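Amparo Peñalver folds on the bed, always the bed, and she will tell you why before you have both shoes off. "A table is too high for me and the couch eats everything," she says. "On a bed you can lay a thing out and look at it. You see the stain, you see the missing button. Then you fold."

I had come to talk about children's clothes, and in particular about the kids' clothing swap she runs out of the old grange hall in Kerslake, which passed on over 3000 pieces last year. I figured we'd spend an hour on logistics. We spent most of it on pajamas, and I'm so glad we did!

She started the swap after her second child was born, with two garbage bags of baby clothes and a folding rack. The first one brought in nine families. Now it happens every March and again when school starts, and the spring one this year had 738 pieces on the tables by ten in the morning. Every one had been folded by somebody, and a good share of them by Amparo.

"People ask me what goes first," she says. "They think coats. Coats go fast, sure. But pajamas go first, always! A kid grows out of them before they wear out, so the ones that come in are good. And kids have opinions about pajamas. You can put a plain gray sweater on a five-year-old and he doesn't care. Pajamas, he cares. He wants the trucks."

She is fond of a print with cars or trucks on it, and she has strong feelings about how pants like that should be folded. Flat first, waistband to one side, legs pointing away from you. Smooth from the crotch outward with the side of your hand. Then one leg over the other, cuffs matched, and in thirds toward the waist.

"The waistband is where everybody goes wrong," she says. "Elastic wants to bunch up. You fight it, you pull it flat, it jumps back and now your whole fold is crooked. Let it bunch! Put it on the inside, the last fold goes over it, and it holds the bundle together like a little fist." 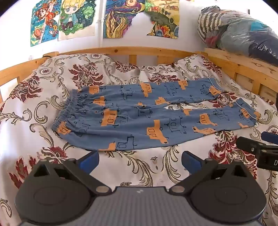

I asked whether it matters that much, given that a four-year-old is going to pull the whole stack out of the drawer anyway. She laughed and said her own kids do exactly that, and that she doesn't fold for the drawer. She folds for the swap table, where a parent with a baby on one hip needs to see the print and the size with one hand free. Print facing up, size tag tucked at the corner. A bundle that falls open gets put back as a lump, and a lump never gets picked up again.

Some of this she worked out herself and some she got from Keith Whitelaw, who had the dry cleaner's on Jerkeck Street for many years and came to the second swap with his granddaughter. He stayed until closing, refolding.

"Keith taught me about cuffs," she says. "If there's piping or any kind of trim, you line up the trim and forget about the hem. The eye goes to the trim. If the trim is straight, the whole thing looks straight." He also talked her out of ironing, which she had been doing -- for the first year! -- late at night with the radio on. A warm hand and a bit of patience will take care of most cotton, according to Keith. Anything that won't lie down can go on a hanger.

The sorting is by size, then by season, then by what she calls mood. Pajamas get their own table, closest to the door. The bins came from a school in Teseck that was replacing its library shelving, and each one holds more toddler pants than you would believe. She keeps 500 paper tags in a shoebox and writes the sizes by hand, because the sizes printed in the clothes can't be trusted. She holds each pair up against one she knows. A 4 from one maker is a 6 from another, and she has seen a 3 that would fit a cat.

What about the leftovers? There are always some, and this spring it was three bins, mostly newborn socks. Those go to the family shelter, washed again and paired. She has tried saying no to socks. It doesn't work.

Before I left I tried a fold myself, under supervision, on a pair of leggings with a stretched-out knee. She let me finish. Then she shook it out and handed it back.

"Again," she said. "Smooth it first. You were in a hurry to get to the folding."

The next swap is when school starts, doors at nine. Bring clean clothes, any size up to 14, and a bag to take things home in.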